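Good practice for recording shirt folding with a two-arm robot?

Posted by tenthorpe70, Friday, September 15, 2023

Hello all! We're a small club at Salarbridge writing house rules for our folding sessions, and I'd love your thoughts before we hit 1,000 recordings.
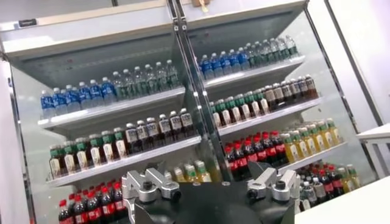

Wrist view, drinks cooler behind the gripper

My main worry is what counts as a clean start. Some of us smooth the shirt first – others just drop it and go.

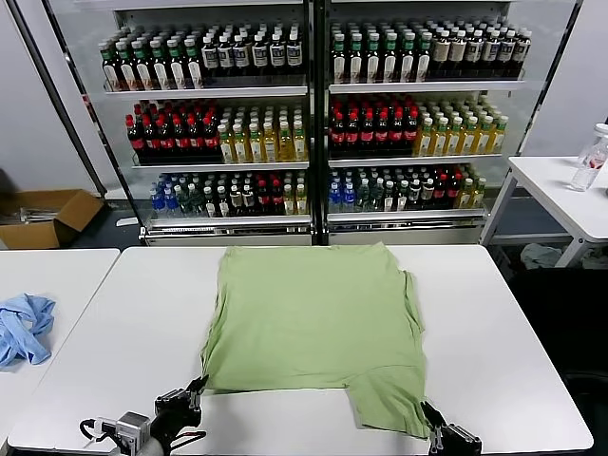

And should a bad grasp be thrown out, or kept and labelled?

Dinu

Keep it and label it, please! We binned ours until January and I still regret it. Write your start rule in one plain sentence and tape it up where everyone can read it.

Clearance is the other rule I'd write down, and I'm fussy about it. Stop both arms before any hand goes over the table. I'd also agree on what "finished" means, as your light green shirt has a sleeve poking out at the upper right and I'd call that half done. Keep chairs well back too – there's a black one in that lower right corner. 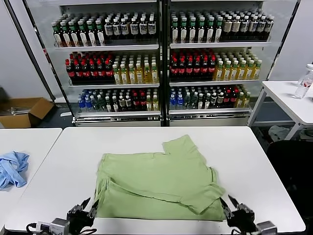 Varna

We do 3 practice runs, then record. Check the wrist view before each batch as well. 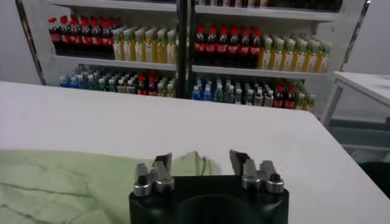
Pale green cloth behind the open fingers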